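Lunov Skills Workshop
Bench tips: care and use of synthetic suturing pads

The following advice applies to all users of the practice benches at the Droreck site. It should be read before a pad is taken from the storage drawers.

Preparing the pad

Place the pad on a flat, non-slip mat and centre the lamp over the area to be worked. Glare on a pale surface hides fine thread, so lower the lamp's brightness if the suture is difficult to follow. New incisions should run parallel to existing ones, with enough space between them that stitches in one row do not pull on the next.

Placing interrupted stitches

Begin at one end of the incision and keep the spacing even. Each stitch should cross the cut at a right angle, with the knot drawn to one side of the wound. Trim the ends to 6 mm as each knot is completed. Long tails catch in the following stitch and are a common cause of untidy rows.

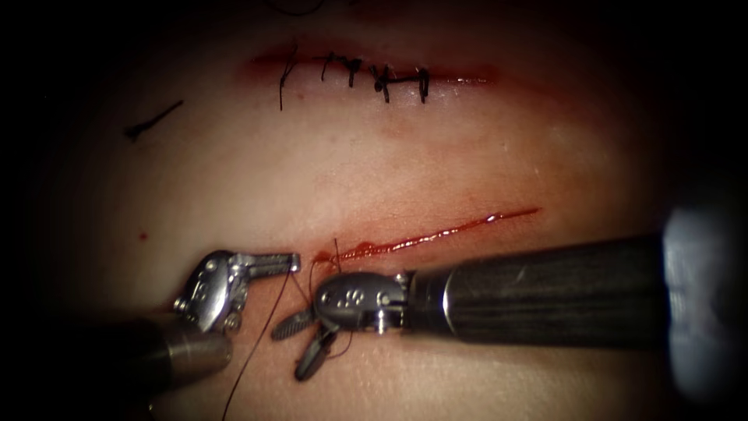 Offcuts of black suture should be collected with forceps and placed in the sharps tray together with used needles. Simulated blood may be used sparingly. Blot it within 15 minutes, as the red colouring will mark the pad permanently if left overnight.

Cleaning and storage

Remove all stitches before washing. Wipe the surface with lukewarm water and mild detergent, pat dry with a lint-free cloth and leave the pad flat for 30 minutes. Solvents and alcohol wipes must not be used. A light dusting of cornflour will prevent tackiness.

Pads are stored flat in the Grusier cabinet, never folded. Replacements may be ordered through the stores counter under item 829.

Last revised 2024-09-03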